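Notes for Friday – retail theft and court orders
Speaker: Luana Tavares
Slot: 30 minutes, with 10 for questions

Start with who is in the room. Ask for hands: store managers, security staff, anyone who has given evidence before. Skip the background on Bokora if most of them work there.

First point. A shoplifting conviction and an order banning someone from a shop are separate things. The court can make the order on top of the sentence. Breaking it is an offense of its own, even if nothing is stolen that day. Staff often don't report a breach when the person leaves with nothing. They should.

Second point. The Godoy Street case. Same man, 3 stores, 19 reports between spring and October. Most of the reports had no time on them and two had the wrong store. The order was granted in the end, but the hearing was put back while the dates were sorted out. Pause here – someone usually has a story like it. 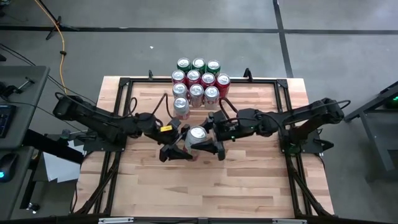
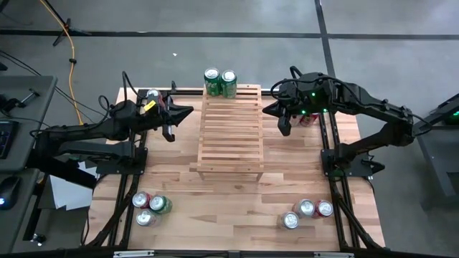
Third point is what goes in a statement. Write down what you saw yourself, in the order you saw it, with the time. Describe goods so that a stranger could pick them out. "Drinks" is no use to a court. "A soda can, red side, silver top" is better, and the brand and price from the till system are better still. If you didn't see the person take it, say so. Keep opinions about the person out of it.

Fourth point, video. Save the clip the same day. The Korkeo branch lost footage because everyone thought somebody else had copied it. Put the name of whoever saved it in the incident log.

Conditions that work: named stores, a marked map, an end date. "Stay away from the shopping area" is hard to enforce. Show the Numidov map if the projector is behaving.

If short of time, drop video and go straight to conditions.

Questions likely to come up: can staff detain someone for a breach (refer to company policy, don't give legal advice), and who tells the store when an order ends. Handout is by the door.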